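Taller de interiores cotidianos, Totside
Apuntes de la unidad 4: telas, maderas y brillos

Sigo donde lo dejamos, con la lista de superficies que empezasteis en clase (los que faltaron, pedídsela a alguien, que yo la borré de la pizarra sin querer). Hoy quiero hablar de lo blando sobre lo duro, que es mi tema favorito y me enrollo muchísimo, ¡avisados estáis!

Una tela gruesa en el suelo cambia por completo cómo vemos la madera. El rojo vivo tira de la mirada enseguida, y el negro al lado lo hace parecer todavía más rojo. Luego buscad la vertical: algo alto y verde equilibra muchísimo una sala con tanta tabla tumbada.
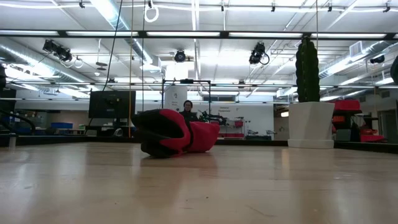 Fig. 1. Rojo y negro sobre suelo claro, con el cactus en su macetero blanco.

Fijaos en que el macetero tiene facetas y la tela, puros bultos redondeados. Para el ejercicio, apuntad siempre primero la forma y después el color, porque si empezáis por el color os quedáis ahí (me pasa a mí también).

Segunda parada, el tablero. En una madera pálida mirad la veta, las juntas más oscuras y por dónde se va el brillo de las lámparas. Un borde negro la recorta y la hace parecer más clara de lo que es. 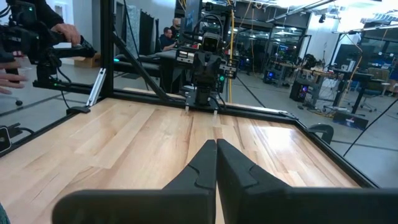
Salem, febrero

Retomo los apuntes aquí con café y la libreta Pultia, que ya va por las últimas hojas. Me preguntasteis si el brillo es un defecto. Depende del uso: para leer o coser molesta bastante, y para pasearse por una sala grande a mí me encanta, sobre todo con madera color miel. Cuando hay una tela arrugada cerca, el contraste se nota el doble, con el pliegue mate al lado del reflejo.
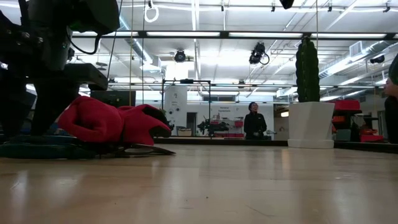

Y de ahí sale la tarea: escoged una prenda de un color fuerte, dejadla caer sobre el suelo de casa y dibujadla sin colocarla. Un folio por las dos caras, 700 palabras como mucho de comentario, y lo dejáis en el aula 503 antes de mediodía. Si el suelo es oscuro, probad con una tela clara y me contáis.

21 comentarios · 2.018 veces compartido
© Totside · Contacto · Volver arriba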